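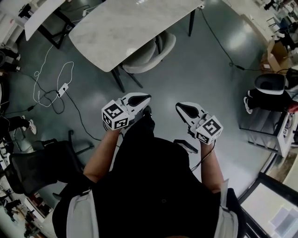
Moved the big table again. Third spot since November and I think (think) it stays now. Back is not happy with me.

So the room. If you've been reading a while you know it's the one downstairs with the high ceiling, the bright one, and that we've been trying to make it work for people who want to sit and make stuff and also for people who want to eat a sandwich in peace. Those two groups want different tables.

The marble-look one is the good one. White top, a little gray in it, black legs. I got it off the Darkamo clearance page for 147 and have been smug about it ever since. It shows nothing. Crumbs, yes, but coffee rings you have to hunt for. The other white top is fine but it shows every single pencil mark and I've given up on it.

The light gray shell chair goes with it, tucked in. I want to say I planned that. Tadulora had them in a green that I nearly bought, and I'm so glad I went and made lunch instead of clicking. Soft enough for a whole afternoon, legs skinny enough that you can get a broom around them.

Cords, though

OK the cords. The floor is that smooth gray-green stuff, easy to mop, lovely, and it makes any wire lying on it look like a crime. White power strip, white coily cable, all over the left side. I have a plan. The plan is a cord cover, the flat rubber kind, 4 of them end to end from the wall to the table. They've been in my cart at Flerkusel for weeks becuase shipping is silly under a certain amount and I can't think what else I need. Suggestions welcome, no more candles.

In the meantime the rule is you plug in, you unplug, you coil it up after. The rule is not going great. I am the worst offender.

What I'd do differently: measure from the outlet first, then put the table down. I did it the other way around like a person with endless energy. If you're setting up a room, walk around with the lamp in your hand and see where it wants to live before you drag anything heavy.

The fuzzy gray stuff

Someone asked what fiber I've got out at the moment. It's the gray, from the Mao bag. I bought 800 grams and there's maybe 500 left, and no I can't tell you where the rest went. Down the back of things. On my sweater.

It's a hairy one. Long strands, frays if you look at it. I kind of love it for that but you can't be in a rush. Pull slow, hands far apart, and let it thin out a bit before you do anything clever. Short tugs and it just clumps and then you've got a gray caterpillar. Wear something you don't mind brushing off after, black is the worst choice and black is all I own — so, lint roller lives on the windowsill.

Also for the person who emailed: yes it sheds on the shell chairs, no it doesn't stick to the plain white seats, those wipe right down. I keep one of those near the railing side for messy afternoons.

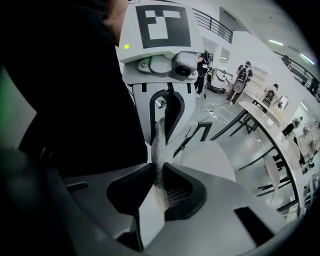 Next up

Cord covers (see above, see cart). A hook or a basket or something for the fiber so it stops traveling. And I want to try the table turned the long way, which I know, I know, I said it was staying.

Have to run, soup's on. More when the covers come.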